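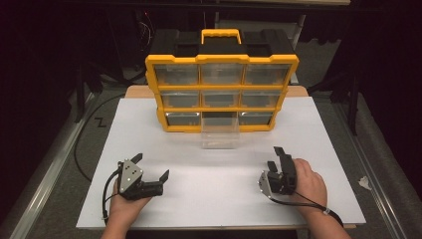
The council chamber at Trarusow has 32 seats for the public, and on most evenings four or five of them are taken. In July every seat was full by half past six, and people stood along the back wall in their coats because it had been raining since lunch.

They had come about the boundary. Under a proposal put to the district, the parish of Minami would be folded into Trarusow from next spring, losing its own council and its say over the recreation ground, the burial ground and the small hall by the bridge. Minami has 586 registered electors. Trarusow has many times that, and would hold all but one of the seats on the merged body.

Selma Kelmendi has sat on the parish council for eleven years and chaired it for the last three. She is against the merger, though she understands why the district wants it. Two of the seven seats in Minami have been vacant since the last election, and the clerk's post was empty for most of a year.

"We had a spell where I was writing the minutes and chairing the meeting," she says. "You can't do both properly. I'd look up and find we had voted on something."

The district's case is mostly about money. A parish with its own clerk, insurance, audit and website pays for all of those whether it has 500 residents or 5,000. Minami households pay more for their parish council than those in Trarusow, and the gap has grown each year since the street lights were handed down.
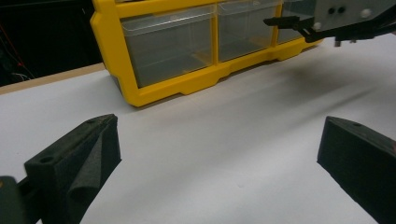
Dindo Tiongson, who represents the Carkari ward on the district council, wrote the first draft of the proposal. He grew up two miles from Minami and says he expected some anger, but not the amount of post.

"I had 60 letters in the first fortnight, most of them by hand," he says. "A lot were about the burial ground. I had given it one line in the paper, and I should have given it a page."

The burial ground is run at a small loss. Residents pay a lower fee than people from outside, and under the merger everyone in Trarusow would count as a resident. There is room for perhaps twenty years at the present rate. No one at the district had worked out what would happen to that figure if the lower fee were offered more widely, and Tiongson has now asked for it to be done.

A second objection concerns the hall. It was left to the parish in a will, and the wording of the gift is not clear on whether it can pass to a different council. Lawyers have been asked. Their answer was due before the summer break and has been put back twice. 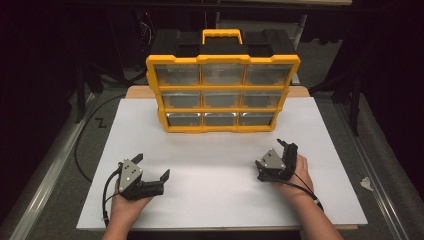
There are people in Minami who want the merger. A petition in favour, started by parents who use the Trarusow school, reached 200 names, though some of the signatures came from outside the parish. Their main complaint is the path along the Revico road, which floods every winter and which the parish has never had the money to raise.

Kelmendi accepts the point about the path. She walked it with the district's engineer in the spring and says a merged council would have the same bill to pay and a longer list of other things to pay first.

The district will take a final vote in November. Before then there will be a second round of comments, open for six weeks, with paper forms at the library and at the hall. Both vacant seats in Minami have also drawn candidates, for the first time in four years.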